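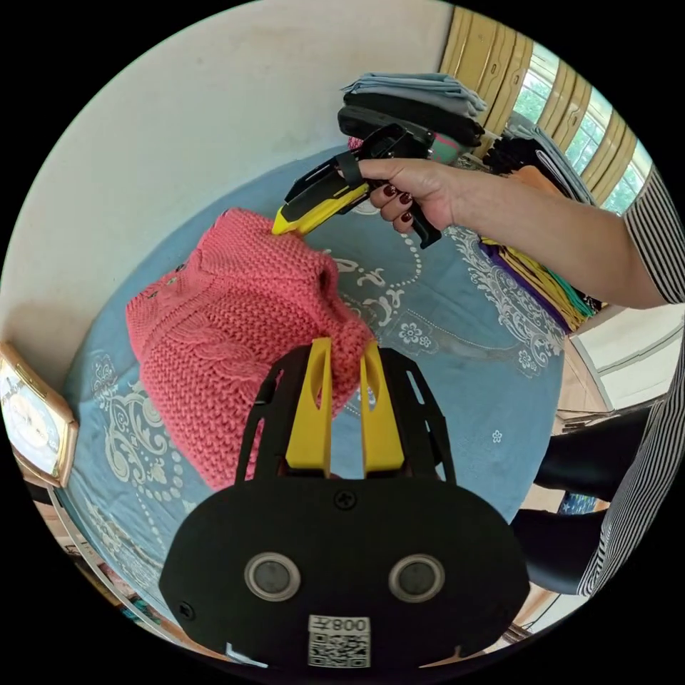

Our little evening prayer group in Farnano has started singing the psalms in place of reading them, and I am so happy about it I had to come and tell someone! We meet at 9 at night in the side chapel, sing two psalms straight through to a plain tone, keep a good long silence and go home. There's no organ and no heat, so dress for it (I'm talking chunky pink cable-knit sweater, the kind with the little dark button, even in September). We use the Ornis Psalter, the older printing with the pointing marks over the words. Does anyone else sing from it? I'd love to know how you handle the pause in the middle of the verse. Ours is sometimes a breath and sometimes a small vacation.
- zainab_okonkwo

Re: Singing the psalms at evening prayer
leka_cantor

Oh, this made my evening. We've used the Ornis for years and I still get a thrill when the two sides of the room start answering each other. On the pause: leave it longer than feels comfortable. Whisper the last word to yourself again before going on. After a few weeks the whole room will breathe together and you can stop thinking about it.

Which tone are you on? If it's the one that drops at the end, watch the pitch. We finish every psalm lower than we began, and our basses love it.

Re: Singing the psalms at evening prayer
Markos Chatzigeorgiou

Glad it's going well, but I'll disagree a little. I grew up with one reader at the stand and everybody else standing quietly, listening. I hear the psalm better that way. When I'm singing I'm thinking about where the note changes, and I can get to the end of Psalm 88 without noticing how dark it is. I wouldn't want a parish to lose good reading altogether.

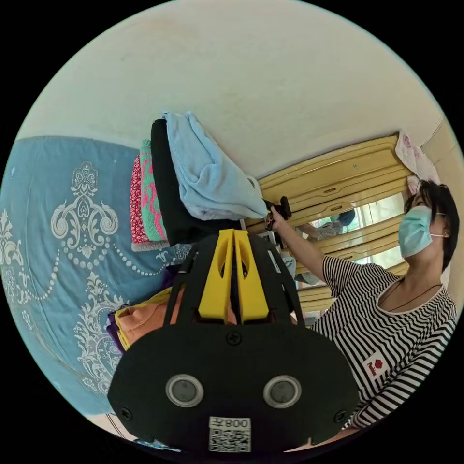
Re: Reading vs. singing
zainab_okonkwo

Markos, I love that you brought up 88! We tried it last week and I'd have to agree that it went by too fast. A single voice might have been better there. But the praise psalms, oh my goodness, I can't go back to mumbling those. "Let everything that has breath" really wants everybody's breath in it.

leka_cantor, it's the one that drops, yes, and we sink too. I thought it was just me.

Re: Reading vs. singing
lolar_pews

I'm with Markos on the long ones. Psalm 119 on one tone is hard going for visitors, and our congregation is more than 100 on a feast day, half of them without a book. We have a reader take the verses and everyone sings a refrain after each section. It works beautifully, and the kids learn the refrain by heart!

Re: Reading vs. singing
leka_cantor

Refrains are lovely, but I miss the text running on unbroken. You lose the argument of the psalm if you stop every few lines. For a small group in a side chapel I'd sing it straight.

Re: Reading vs. singing
Markos Chatzigeorgiou

Fair enough for a small group. Zainab, try 88 with one reader and no music before or after, then sing the second psalm as usual. I'd be very interested to hear how that feels in the room.

Re: Reading vs. singing
zainab_okonkwo

Doing it next time! I already know who I'm going to ask to read.

8 replies Share (2)

Search this forum Go

Contact the moderators | Back to top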